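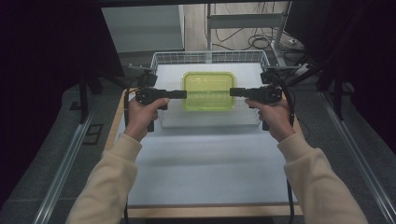

Trimavico: art song listening notes, v2

Short prose notes on recordings of art song. Mostly German and French, some English. Each note covers one track, one singer, one pianist. Written by listeners who know the repertoire, not by critics on deadline. Put together at Stelthorpe, cleaned up in February, still rough in spots.

What's in it

300 notes, plain text, one per file. Plus one tab separated index. That's it. No audio. Don't ask for the audio, we can't share it.

Each file has:
- title of the song, original language
- composer and poet
- voice type (soprano, mezzo, tenor, baritone, bass)
- key as sung, if the listener could tell
- the note itself, free text
- listener code

Singer and pianist names are stripped out and swapped for codes. Same code = same person throughout. The key to the codes isn't in the release.

How the notes were written

Listeners got the track and the printed poem. Two listens minimum. First one straight through, no stopping. Second with the text in hand, pausing fine. Then write. We asked for things you can hear: where the breath falls, what happens to the consonants in the fast verses, whether the piano leads or waits, how the last verse differs from the first in a strophic song. We asked people to stay off the singer's looks, career and other recordings. Some did it anyway. Left those in, flagged with a 1 in the "drift" column.

Notes run short. A few listeners write three lines, one writes a page every time. No trimming was done.

Index columns

file, song, composer, poet, voice, key, singer, pianist, listener, drift, lang

"key" is blank a lot. Transposition makes it hard and we didn't push. "lang" is the language sung, so a translated performance shows English even if the poem isn't.

Changes since v1

- 35 notes added, nearly all French songs, which v1 was thin on
- umlauts fixed (v1 had them mangled in the title field, sorry)
- 4 duplicate notes removed
- listener codes now match between files and index
- "mood" column dropped. It was one word per song and everybody used "wistful"

Known problems

Tenors and baritones way over represented. Hardly any bass. That's what was on the Forsyth shelves and that's where we started.

Song cycles are split up by track, so a note may say "after the previous song" and the previous song isn't in the set. Annoying if you care about how a cycle builds. Check the composer column and sort by hand for now.

Spelling of poets' names isn't consistent, esp. anything with a "von" in it. Some files drop it, some dont.

Opinions are opinions. Two listeners disagree flatly about the same performance in several places (one hears a hushed ending, the other hears a singer running out of air). Both kept. Please don't average them.

Live recordings are not marked seperately from studio ones. Should be. Applause gets mentioned in some notes, which helps a little.

Using it

Unzip, read the index as UTF-8. Spreadsheet programs sometimes guess wrong and eat the accents, so set the encoding by hand on import. File names are lower case, no spaces. Join on the "file" column.

If you're doing anything with sentiment, read a couple dozen notes first. Praise in here is often dry. "He does nothing to it" is a compliment from listener F and a complaint from listener B.

Good for: text work on music writing, teaching people how to write about a performance, comparing descriptions of the same song across singers.

Not good for: ranking singers. Also not good for anything about audio, obviously.

Terms

Free for study and teaching. Credit Trimavico and the version number. Quoting single notes is fine. For commercial use write to the Fovton office first.

To do

- mark live vs studio
- fix poets' names
- more sopranos, more bass
- cycle order column
- maybe the English texts where they're out of copyright

Corrections welcome, send the file name and the line that's wrong. Replies may be slow until the cycle order is done.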